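Orvokki Harju Gets Her Prize

The Jemalholm Prize for lifetime work in the performing arts will go this year to the choreographer Orvokki Harju, the comic actor Wondimu Adugna and the songwriter Adanech Mamo. The three will be honored in April at the Olszewski, the 900-seat theater where Adugna got his start as an usher.

Harju is the surprise. She has turned down two earlier awards and rarely gives interviews. Reached by phone at her studio on a Wednesday, she said she accepted because the prize committee let her choose the program for her part of the evening.

"They asked for a film with clips," she said. "I said no film. I have dancers. They can dance."

Her company, Dralska, will perform the second half of "Isance," the piece that made her name. It was first staged in a former fish market with folding chairs and a borrowed sound system, and most of the early audience came from the dance school upstairs. It has since been performed 2,401 times by nine companies. Harju still attends the first rehearsal whenever a new company takes it on, and she has twice withdrawn permission after seeing one.

Bereket Negussie danced the lead for six seasons and now runs rehearsals for Dralska. He remembers being sent home on his first day for counting under his breath.

"She told me to come back when I could hear the music," Negussie said. "I came back the next morning. I was still counting, but I kept my mouth shut."

The April version will be danced by a cast of 14, with Kidus Gebremichael in the part Negussie used to have. Gebremichael joined the company at 19 and is the first dancer to learn the role from Negussie instead of from Harju. The two have been working on the closing solo since the fall. It runs five minutes and is danced almost entirely in one spot.
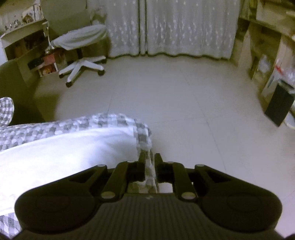

Page last updated: Wednesday, 4:15 p.m.

Adugna, who turned 60 last year, is the best known of the three honorees. He spent eleven years on the television comedy "Second Landlord" and left while it was still near the top of the ratings. Since then he has worked mostly on stage, often in small parts. Last season he played a doctor with four lines and stayed for the whole run.

He said he plans to keep his acceptance speech short. "I have sat through the long ones," he said. "I used to hold the door for the people walking out on them."

Mamo's songs have been recorded by dozens of singers, though she has released only three albums under her own name. The last one was made at home over two winters with her brother on bass. She is writing a new song for the ceremony and said it was not finished. Other singers will perform a set of her older work, and the list of names is expected next month.

The winners were picked from a list of 22 nominees. Each receives a cash award and a bronze medal, along with a week's use of the Olszewski's main stage during the following year. Past winners have used the week for workshops, open rehearsals and, in one case, a wedding.

Harju already knows what she will do with hers. She wants the stage bare and the house lights on, and she wants to start a new piece with Gebremichael and three other dancers. She would not give the title.

Tickets for the ceremony go on sale at the Olszewski box office next month. Balcony seats are held for students until the week of the show.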